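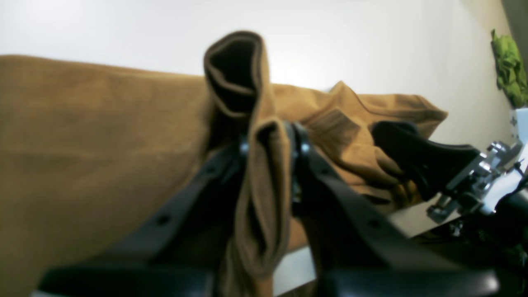

Caderno de Contos, n.º 17, pág. 56

O acordeão da minha tia

A minha tia deixou-me o acordeão e deixou à minha irmã a casa, e durante uns meses achei que a minha irmã tinha ficado a ganhar (continuo a achar, mas já com menos raiva). Era um Drakatov vermelho, enorme, daqueles que se pousam no colo e a pessoa desaparece atrás. Faltava-lhe uma tecla, um dó, e a minha tia tinha passado a vida inteira a tocar à volta desse dó como quem contorna um buraco na estrada. Quem a ouvia em Avlow pensava que as músicas eram mesmo assim. Eu também pensava! Só aos vinte e tal anos, num casamento, é que ouvi a valsa dela tocada por uma banda a sério e fiquei convencida de que eles se tinham enganado.

Ora eu não toco nada. Nem campainhas, dizia a minha mãe. De modo que o Drakatov ficou em cima do roupeiro até janeiro, altura em que o esquentador se avariou e eu me lembrei de que havia uma loja em Pristport que comprava instrumentos velhos. Telefonei. O homem disse que dava até 200 se o fole estivesse bom, e eu disse que o fole estava ótimo, sem fazer ideia nenhuma do que era o fole. Depois fui ver. É aquela parte que abre e fecha. Pareceu-me bem.

De Avlow a Pristport são 60 quilómetros de camioneta, e a camioneta sai às seis da manhã, porque quem fez o horário há de ter sido um padeiro. Sentei-me à frente com a caixa no lugar do lado. O motorista queria que eu a pusesse lá em baixo, com as malas, e eu respondi que pagava outro bilhete, e ele ficou tão espantado que não cobrou. A meio do caminho, numa curva, a caixa tombou para cima de mim e saiu de lá de dentro um som comprido, um gemido de vaca com saudades, e a camioneta inteira virou-se para trás. Atrás de mim ia uma senhora com um saco de couves.

— Isso é um Drakatov — disse ela.

Perguntei-lhe como é que sabia.

— O meu homem tinha um. Faziam todos esse barulho quando caíam.

E depois contou-me que o vendera, logo a seguir ao enterro, à tal loja de Pristport, e que com o dinheiro comprara um tapete. Disse isto sem pena nenhuma. Era um bom tapete, ainda o tinha, o gato dormia nele. Fiquei a olhar pela janela o resto da viagem, a pensar num tapete, a ver se me dava vontade de ter um.
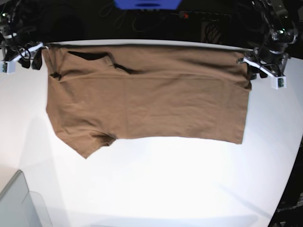

T-shirt castanha de manga curta, esticada.

Cheguei cedo de mais, claro. A loja abria às dez e eram sete e pouco, e em Pristport àquela hora só há gaivotas e o café Eskola, que nunca fecha por causa do pessoal dos barcos. Entrei, encostei a caixa ao balcão e pedi uma meia de leite e uma torrada. O rapaz do balcão olhou para a caixa. Olhou para mim. Eu já sabia o que aí vinha.

— Toca?

E eu, não me perguntem porquê, disse que sim.

Posso jurar que foi do sono. Estava com frio, vinha com a história do gato na cabeça, e aquilo saiu-me. Havia três homens numa mesa ao fundo, a acabar o turno ou a começar, e um deles puxou logo uma cadeira para o meio da sala, com toda a educação, como se eu fosse um médico. O que é que se faz numa altura destas? Podia ter dito que estava constipada. Podia ter-me ido embora sem a torrada. Abri a caixa.

Pus as correias como a minha tia punha, primeiro a esquerda, depois uma sacudidela de ombro. Até aí fui muito bem. Abri o fole devagarinho e carreguei numa tecla qualquer, e depois na do lado, e depois fui por ali acima, e quando cheguei ao buraco do dó saltei por cima dele sem pensar. E nesse salto, palavra de honra, estava ela. Três notas, nem isso! Mas era a maneira dela de passar à frente, aquele soluço que eu tinha ouvido todos os domingos da minha infância com os pés pendurados de uma cadeira. Voltei atrás e fiz outra vez. E outra. Devo ter feito aquilo umas vinte vezes, sempre o mesmo bocadinho, e os homens ali muito sérios, com as chávenas na mão.

— É moderno — disse um deles, no fim.

O rapaz não me quis cobrar a torrada. Também não me pediu que tocasse mais, e eu achei justo.

Às dez fui à loja. Era mais pequena do que eu imaginava, cheirava a cola e a verniz, e o homem pegou no acordeão com um jeito que me deu ciúmes. Abriu, fechou, encostou o ouvido. O fole estava bom, sim senhora. Dava os duzentos. Só ia ter de arranjar o dó, disse ele, e foi a uma gaveta, remexeu um bocado e tirou de lá uma tecla branquinha, nova, do tamanho certo.

— Isto põe-se num instante — disse. — Fica como deve ser.

Perguntei-lhe a que horas era a camioneta para Avlow. Ele disse que à uma. Perguntei-lhe se me vendia a tecla, e vendeu-ma, por pouco dinheiro e com má cara.

Tenho-a no parapeito da cozinha, ao pé do detergente. Tomei banho de panela até março, e a minha irmã, que tem casa e tem esquentador, oferecia-me o dela todos os sábados e eu ia, de toalha debaixo do braço, e levava o Drakatov às costas para lhe mostrar as minhas três notas. Agora já são cinco. Ela pede-me que feche a porta da sala.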